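Getting the storage unit down to one

2018-05-29

I have been paying for two storage units since my mother moved out of the house on Maes Road. The plan was to keep both for three months. It has been a good deal longer than that, and last week I gave notice on the smaller one.

The smaller unit held mostly paper. My mother kept every utility bill, every bank statement and every church newsletter, and when we packed up the house we didn't have time to look through any of it. It went into boxes, the boxes went onto a cart, and the cart went into the unit. I wrote "paper" on the lids, which didn't help me much later.

My cousin Tineke Jacobs came over for two afternoons and we went through it together. We set up a folding table in the hallway outside the unit, where the light is better. The rule was that a box had to be finished before the next one was opened. I broke the rule on the first afternoon and we ended up with four open boxes and no idea which ones had been checked, so after that we stuck to it. 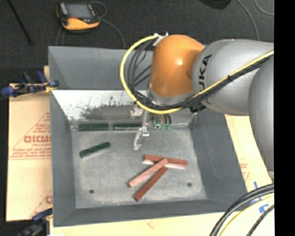 Most of it was easy. Old bills went straight to shredding. The shredding place charges by the box and we had 11, which came to nearly 100 dollars with the pickup. I thought about doing it at home with the little shredder I have, but it overheats after a few minutes and I would have been at it until August.

The harder part was the letters. There was a whole shoebox from Riet Martens, who lived next door to my mother when they were both newly married and then moved away. Riet wrote about her garden, her kids' teeth, the price of coffee. I read more of them than I should have while Tineke kept working. I called my mother that evening and she asked me to bring the shoebox over, so it's at her apartment now.

I also found the warranty for a washing machine we got rid of when I was in high school, and my own report cards, which I kept.

What was left fit in three boxes, and those went into the bigger unit. That one is furniture, and I haven't decided about it. The dining table is too large for my place and my brother says he wants it, but he has been saying that since the move. I told him he has until the end of August to come with a truck.

The deposit on the small unit is supposed to come back by check. I swept it out and left the key at the office.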